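Sorting mixed snacks: notes for the spring parcels

Fiadzo newsletter, April

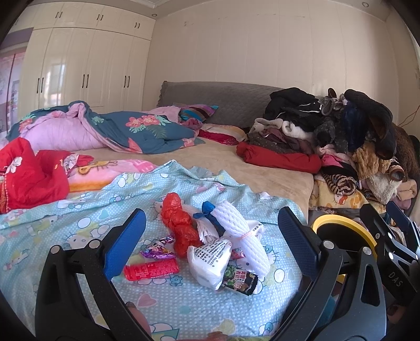

Most of the parcels we send on through the Geseck collection point are filled at home, and most are filled from whatever has built up in bedrooms and bags over the winter. A bed is a reasonable place to sort. It is wide, it can be reached from two sides, and small sweets do not roll off it as they do off a table. Push blankets and clothes to the back or the sides first and work on the flat part of the sheet. A patterned sheet hides small wrappers, so run a hand over it before closing the box.

Sort by packaging first and by contents second. The packaging decides where an item sits in the box.

Knotted plastic bags. A bag twisted and tied at the neck holds air and takes up more room than its contents need. Untie it, press it flat from the bottom upwards and tie it again close to the contents. Do not put tape over the knot.

Foam mesh sleeves. Leave them on. A sleeve held with a ribbon or band at both ends will stay in place during transit, but one held at a single end tends to work loose. Spare netting can be folded double and used to fill a corner. It should not go in the paper recycling.

Tubes. Lay these along the long side of the box, against the wall. Stood upright they take the weight of whatever is placed on the lid.

Flat packets. These go on top, printed side up, so that the name can be read when the box is opened for checking. Where the print is in a language the receiving desk may not read, write the contents in English on a slip and tuck it behind the packet.

Single wrapped sweets. Gather them in one small bag. Loose sweets were the most frequent entry on the Nilar checking sheets last year, mainly through wrappers opening along the twist.

Labels. Small printed labels come away from bags during handling. If the label carries a date, fix it back on before packing. If it cannot be matched to a bag, put it aside and do not guess.

The limit for a standard box remains 3,000 grams, including the box. The empty box weighs 70 grams. The last test box packed by the method above came to 2,891 grams with the lid taped, leaving enough for a contents list and one more flat packet.

Boxes are accepted at the Fanitz counter until 16.00. Please bring the contents list separately and leave the lid untaped until it has been checked.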